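Flurdale washout fault
From the Skullow open encyclopedia of workplace robotics 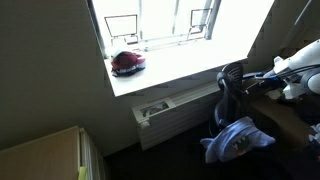 The Flurdale washout fault is the name given to a run of failed picks on a Kanden robot arm at the Onsri workshop in Flurdale, first written up on Jul 31, 2020. It belongs to a large and rather humbling family of troubles in which the arm itself is perfectly healthy and the daylight is to blame. Anyone who has worked beside a big window will know how it goes: on a bright day the glass turns almost wholly white, the sill below it glares too, and a camera that sets its own exposure darkens everything else to make up for it. At Onsri the vision software then lost the edges of whatever lay on the desk, and the arm closed its gripper on air or, now and again, pressed down on the desktop until its force limit stopped it.

Of 265 logged picks, 31 failed, and all but 4 of those came in the sunny part of the morning. The joints were recalibrated twice and a cable was changed, with no improvement at all, before somebody thought to set the log beside the weather record. (Nobody was hurt, happily, and the stop worked each time.)

The remedy was a fixed exposure, a blind, and a rule that the arm pauses when the picture is too bright. A similar fault came back in December, when the sun sat lower, and it was cleared by moving the camera.

See also: Exposure control; Protective stop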